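The reissue of Sallau on disc

October 9, 2018

I finished comparing the new disc of Sallau with the old one in September and have been slow to write it up. Short version: the picture is better, the sound is different, and the subtitles are worse.

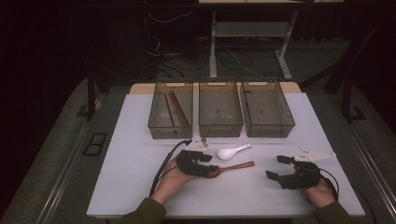 The old disc ran fast. It was made from a tape master for European television, with the film sped up from 24 to 25 frames a second, so everybody's voice sat a little high. Ysaline Marchal has the lead, and she has a low voice, which made it easy to hear. On the new disc she sounds the way she did when I saw a print. The running time is longer for the same reason and no scenes have been added, whatever the back of the box suggests with the word "complete."

Grain is left alone for the most part. The two night drives have been cleaned up more than the rest, and faces go waxy in the second one. Gilles Lefèvre shot those on a faster stock and I would have preferred it rough. Color is cooler throughout. I don't know if that is right. The print I saw had faded to pink, so it is no use as a reference.

The mono track is there but you have to go looking for it in the setup menu. The default is a new surround mix, with rain moved into the rear speakers and the dialogue turned down to make room. I measured both tracks through the kitchen argument. The voices are 8 decibels lower against the rain in the new mix, and I had to keep reaching for the remote. Use the mono.
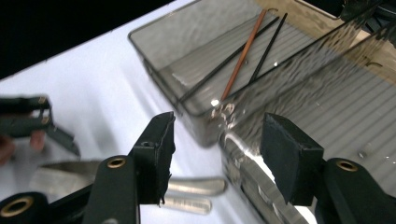 Subtitles are a fresh translation by Kristine Layug, and the wording is fine. The timing is the problem. For the first reel they match. After that they drift, and by the courtroom scene a line comes up close to two seconds after it is spoken. My guess is that the file was timed to the old fast transfer and only partly corrected. Sidra Durrani tried it on two other players with the same result, so the fault is on the disc.

I wrote to Stoleo, who put it out. They say a corrected pressing is planned but gave no date. The first run was 2000 copies — the number is on the spine label, and mine is somewhere past 1000.

Extras: a trailer, in poor shape, and a 10 minute interview with Chelsea Pearce, who cut the film. She talks about losing the original ending and where the negative trims went. It stops mid-answer. I played it again to check and it does that every time.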